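# Foam shape blocks on a board: a skeptic's gallery

I never saw the point of foam blocks. Wood lasts, wood has some weight in the hand, and wood doesn't pick up every crumb in the room. So when Oi-ling Tam asked me to put together a page on the sorting set she bought for the children's corner at Lonwood, I told her I would write what I thought of it. She said fine. The set stayed out for most of July and I looked in whenever I was passing, usually before 11 in the morning, while it was quiet.

The catalog it came from, Wedaso, makes large claims. Blocks like these will build "spatial confidence," it says, and "early geometric language," and it has a chart to go with that. I couldn't find out who was tested or how. The listing also boasts over 3,000 happy families, and I'd like to meet the person who went around checking how happy they were. What I can say is that the pieces are small, the colors are easy to tell apart, and a child who has no interest in geometry will still pick up a star.

The board is our own. It had been leaning in a closet since the Plallton rooms were cleared out, and Oi-ling thought the blocks would look better on it than on a plastic tray. I argued for the tray, which has a rim. I lost, and I'll admit the maple has a lovely figure to it, swirls and streaks and one little dark knot. Whether a four-year-old cares about wood grain is another matter.
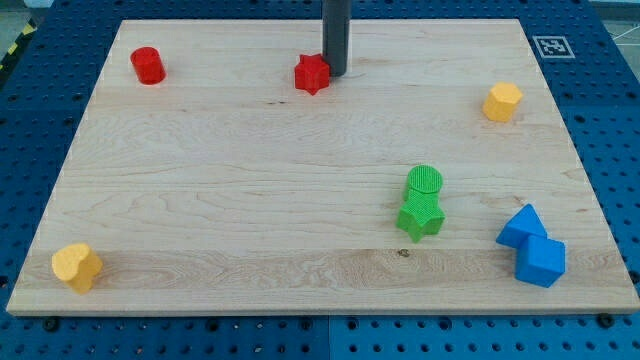 **Do foam blocks hold up as well as wooden ones?**

Wooden ones last longer in my experience, because foam dents under a thumbnail and the points of a star are the first part to go. Foam is quieter when it hits the floor, and it hurts less when it hits your brother.

*Star, cylinder, hexagon.* The star and the cylinder are the same strong red, which I count as a mark against the set. If you want a child to sort by shape, sharing a color muddies things. Oi-ling says that's the whole idea: first they put the reds together, then they notice the reds aren't alike. Maybe. I'd want to watch 30 children do it before I believed her.

*The yellow one.* My favorite, against my better judgment. The hexagonal prism stands up properly on its end and its sides go from bright yellow to a deeper gold depending on the light. It's also the hardest to name. Most adults I asked said "the bolt."

*The greens.* Bright enough to find under a couch, and that is the highest praise I have for any small toy. I have no opinion on what they teach.

A word about price. The set cost 49 dollars, and for that I expected a box with a lid that closes. We keep the pieces in a cotton bag from Wubshet, the fabric shop, and it does the job better than the packaging did. Wipe the blocks with a barely damp cloth. The surface has a slight fuzz to it, and I don't trust the word "washable" on the label.

Would I buy them again? For a waiting room or a shared table, where noise matters, probably. For home I'd still go to a yard sale and look for a bag of old wooden blocks with the paint half worn off. Oi-ling disagrees and has already ordered a second set, so if you'd like to argue with either of us, we're both at Lonwood most mornings. Ask at the front desk for the bag.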